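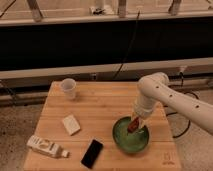 Home Guides Kitchen Workroom Contact

Horavero Home Notes
Filed under: Tables and tops, wood, weekend jobs

Clearing, cleaning and oiling a small butcher-block table

Quick guide. Wrote this between other jobs so forgive the order, it jumps about a bit. It's for the small square tops made of strips glued side by side, the sort that ends up with a cup, a phone, a bottle and a bowl on it by lunchtime and stays that way till October. Works on a bigger worktop too, you'll just need more oil and more patience.

If your top is varnished, stop reading. Oil won't go in. To check, put a drop of water somewhere out of the way. Sits up in a bead for ages = sealed, either varnish or a good coat of oil still doing its work. Sinks in and leaves a dark spot = thirsty, carry on.

What you want

Cotton rags, old T-shirts are best. Not towels, they leave fluff.
Washing-up liquid, a drop.
A plastic scraper or an old bank card.
Sandpaper, 100 grit for bad patches and something much finer to finish.
Worktop oil. I use the Briltinmont one, plain, no tint. Any food-safe one will do.
White vinegar for smells.
Newspaper for the floor.
Gloves if the tin says so.

Clear it first

Sounds obvious. Most people don't, they shuffle stuff from one end to the other and oil round it, then wonder why there's a pale ring where the bowl lives. Everything off. Phone first, and not into your back pocket where you'll sit on it. Another room.

Then cups. Plastic disposable cups are the worst thing for hanging about, they weigh nothing and get knocked over, and whatever was in the bottom goes straight down a seam. Bin or recycling. If you're keeping one to measure oil into, fine, but write on it so it doesn't get drunk out of.

Bottles that are lying down, stand them up and check the cap before you do anything else. A bottle on its side with a cap half on can leak for days along the edge of a strip and you won't see it till the wood goes dark. Wipe the bottom of each one as it comes off. Sticky bases make most of the rings on my table, more than hot mugs ever have.

Small packets and odds and ends: bowl. One bowl, carry it away, sort it later. Don't sort as you go or you'll be there all afternoon reading the backs of things. If the bowl already has food in it then it's not the odds and ends bowl, find another.

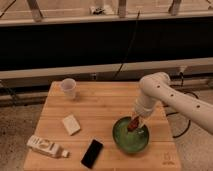 Home Notes, sheet 3008, page 2

Brush the crumbs

Dry brush or a dry cloth, working along the strips. Crumbs sit in the seams and if you go in wet they turn to paste. Do the edges as well, and underneath the lip, where there's always something. Scraper for anything stuck, held nearly flat. Don't dig.

Wash

Warm water, one drop of washing-up liquid, cloth wrung out hard. It should feel damp, no more than that. Wipe along the grain, never pour water on. Second cloth with clean water to take the soap off, then a dry one straight after. Do the ends properly, end grain drinks water faster than the face does and that's where splits start.

Do the underside too. Just a quick wipe. If one face gets wet and the other doesn't the whole top can cup slightly, and on a small square one you really notice, everything rocks.

Garlic or onion smell: vinegar on a cloth, wipe, leave a few minutes, rinse cloth, wipe again. Smell goes off once it dries. Coffee marks sometimes lift with vinegar as well. Sometimes not.

Leave it to dry. I give it four hours with a window open, longer if the weather's foul. Not in front of a radiator. Not in full sun either. Prop it on a couple of battens if it comes off its legs so that air gets underneath.

Marks and rings

White rings are usually in the oil and not in the wood. Rub with a bit of oil on a rag, quite hard, and see. Often gone by the time your arm aches.

Black marks are metal plus water. A wet tin, a wet knife, a steel scourer left overnight. These go deeper and you'll have to sand.

Sanding: along the strips, always. With a strip top the grain isn't identical from one piece to the next, so what looks fine on one will show as scratches on its neighbour. Start with the 100 only where the mark is and feather it out, then the fine paper over the lot. If you only fine-sand the one spot it'll take the oil differently and you get a patch. Learned that on the table at Zuvivport, the patch is still there.

Hand block, please. An electric sander on a small top will dish it before you've got your ear defenders straight.

If there's a maker's stamp or a logo burned into a corner, keep the coarse paper off it. They can be quite shallow. A light pass with the fine stuff won't hurt, but go gently and keep looking. Masking tape over it is ok while you do the rest, take the tape off before oiling.

Loose seam? Don't fill it with oil and hope. Wood glue, clamp, wait overnight, scrape off the squeeze-out, then start again from the sanding. Hairline seams you can only just see are normal, leave them be.

After sanding, hoover, then a barely damp cloth for the dust. Let it dry again. Yes, again.

Oiling

Shake the tin. Or stir if it's been in the shed.

Pour a little in the middle, less than you think, and spread with a folded rag in the direction of the strips. Thin. It should look wet all over with no puddles. Keep a wet edge, don't stop for the phone (this is why it's in the other room). Sides, ends, then the underside if you can get at it.

Wait a bit. Check the tin, they vary. Then take a clean dry rag and wipe off everything that hasn't gone in. All of it. This is the bit folk skip and then they email me about a sticky table. If it's sticky you left too much on, and the cure is another thin wipe of oil to soften it and then rub the whole lot off.

Second coat when the first one is dry to the touch. Same again. Two coats is enough for a top that's been looked after. A neglected one might drink more, you can tell by the dull patches, usually the front edge where everyone leans.

IMPORTANT, rags. Oily rags can heat up and catch fire by themselves if you ball them up and bin them. Lay them out flat, outside, until stiff, or soak them in water and bag them. Really do this one. Lots of worktop oils have linseed or tung in them, and the front of the tin doesn't always say.

Putting things back

Dry to the touch isn't ready. I leave it overnight with nothing on it at all, then go easy for a few days. No hot pans, nothing wet left standing, no newspaper as the print comes off on fresh oil.

When stuff does go back, give it places. Something like:

Cup at the back, away from elbows.
Bottle upright. Or on its side if it must be, cap well tightened and a saucer under.
Phone nowhere near the cup.
Bowl towards whichever side you reach from. Glazed bowls often have a rough unglazed foot that scratches, so stick felt dots underneath or lift it when you move it. Verstraete sell the dots on a sheet, so does every hardware shop.
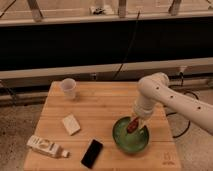

Cup to the back, green bowl right of centre, bottle and phone near the front.

Soap. If you keep a bar of soap on the table put it in a dish. Soap dries wood out and leaves a grey film that needs a proper wash to shift. Same goes for those little wrapped ones once the paper gets damp.

Greasy food in the bowl is fine, grease on the wood isn't the end of the world either. Wipe it up, drop of washing-up liquid, done. Tomato sauce is the one to move fast on. Beetroot too.

Keeping it going

Wipe down at the end of the day, dry straight after. Water drop test whenever you think of it. When the drop stops beading, wash and give it one thin coat, you dont need to do the whole rigmarole every time. Front edge and the spot under the bowl go first on mine so I touch those in with whatever's left on the rag.

Don't use: bleach, spray polish, olive oil (goes rancid), steamers, scouring pads, the green side of the sponge.

Questions I get

Can I mix oils? Would rather you didn't. Sand back lightly and then change over.

Will it go darker? A bit. More honey coloured. Evens out over time, and a dim lamp makes it look darker than it is, so judge the colour in daylight.

Can I chop on it? You can. Use a board.

My top has gone furry after washing. Raised grain, normal, a quick rub with the fine paper once it's bone dry and then oil.

How long does a tin last? Depends on the top adn how thirsty it is. Put the lid on properly, press it down with a bit of wood over it, or you'll open it next time to find a skin.

Next sheet: wobbly legs.

Contact Horavero | Copyright Horavero Home Notes, all rights reserved | Back to top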